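Gear on Trial: The Stornent Hand-Held Gripper Kit

May 14, 2022

Teaching a robot arm to tidy a table used to mean driving the arm yourself, slowly, from a joystick. The Stornent kit takes the arm out of the lesson. You hold a pair of grippers, do the chore at your own pace, and the software stores the movements for a robot to learn from later.

Stornent sells the kit to small labs and to companies that want training material without buying a full robot first. The pair costs $2000 with cables, a case and a year of software updates. Skonarura, which handles orders in the United States, quotes a wait of 16 days.

We set ours up for table work, mostly sorting and packing small items. Snack packets and wrapped candies are a fair test for any gripper. They slide, they crumple, and they look alike from above.
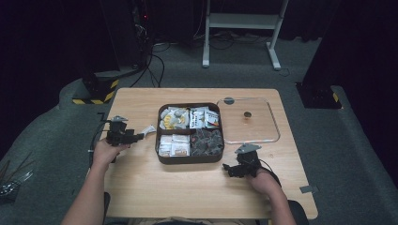

Setup took 17 minutes the first time, most of it spent on calibration. The fingers open and close with your own hand, and picking up a flat packet felt natural after a short practice. Lids are harder. You have to come at a knob from the right angle, and the linkages don't forgive a lazy wrist.

Over the trial we recorded 202 runs. The software rejected a handful for tracking errors and marked the point where each one went wrong, a feature we would like to see on the rival Pumska set. Pumska's grippers are lighter, though, and that matters by late afternoon. Our forearms were sore after the longer sessions.

The cable is the other complaint. It gets in the way on reaches across the body. Stornent says a wireless version will ship in September, at a price it has not set.

For a lab that already owns an arm, the kit is worth the money. Anyone starting from nothing should rent first. Skonarura offers monthly terms and takes part of the rent off the purchase price.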